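I did my jury duty, finally

So the letter came in July, stuck to the back of a pizza flyer, and I very nearly put the both of them in the recycling. I'd been on the roll in Borkthorpe for years and never been called, while my neighbour has been called 4 times and got out of every one. I had no excuse handy and I was a bit curious, so I ticked the box and sent it back.

They had 149 of us in that morning. I know because the woman at the desk read it out, quite pleased, like it was a raffle. You sit in a long room with a telly going and a tea urn, and every so often somebody comes in and pulls numbers out of a box. I took a book and read the same page for two hours. The bloke beside me had brought a full roast lamb sandwich and a cloth napkin, and I have thought about that sandwich a lot since.

My number came up just before lunch. You go up in the lift in a clump, file into the back of the court, and then they call you one at a time and you walk that long walk to the box while everybody has a good look at you. I'd been told I might be challenged. I wasn't! I sat down and that was me for the next fortnight.

I can't tell you what went on in the jury room and I'm not going to try, so if that's what you're here for, sorry. The law on it is pretty clear and they remind you every single day, and then again when you leave. I'll stick to the bits anyone in the public seats could have seen, and I'm going to be vague about those too.

It was a break-in matter, at a warehouse out past the Mernance turnoff. A fair slab of the evidence was about a partial print on a window latch. I'd only ever seen fingerprints done on television, where it takes a computer a few seconds and there's a beep. In court it took most of two days. An examiner went through it all, very patiently, with enlargements on the screen, and then the defence barrister went through it all again from the other side. How much of the print was there, how clear was it, who else had checked it, did that second person know what the first person had decided? That last one had never crossed my mind before and I've been chewing on it ever since.

I don't know that I'd call it exciting. Some of it was very slow, and after lunch the room got warm and I had to pinch the back of my hand. But I did find myself listening harder than I've listened to anything in years. You get a notepad and a pencil, and I filled mine and had to ask for another one (I write big).

A few practical things, for anybody who has had the letter and is googling at midnight like I was:

Take a cardigan. The courtroom is freezing in the morning whatever it does later.

The allowance won't cover your parking if you use the Sulance Street car park. I paid $48 the first day before one of the others showed me the free spots behind the library. It's a ten-minute walk and there's a bakery on the way.

Your boss has to let you go. Mine was good about it, but one woman in the waiting room was getting phone calls all morning and looked ready to cry. Tell the court staff if that's you, they'll ring them.

Lunch is provided once you're on a jury and it is always sandwiches. Egg goes first.

And work out what you're going to say to people when they ask. Everyone asks! My sister had a go at me over dinner at Assefa and again by text on the way home. I said it was about a window, and she said what sort of window, and I said I couldn't discuss the window.

After the verdict the judge thanked us and we were walked out a side door into the street, in the middle of the afternoon, with the buses going past. We all stood about on the footpath for a minute. Somebody said well, bye then, and off we went. I've seen one of them since, in the frozen aisle, and we both nodded and kept moving.

I slept for eleven hours that night and went back to work the next morning with 2 new pencils in my bag, which I do intend to return.
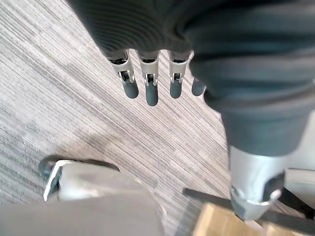
Oh, and the certificate of attendance you need for payroll doesn't come automatically. You have to ask for it at the desk on your last day, so I had to go all the way back in for mine.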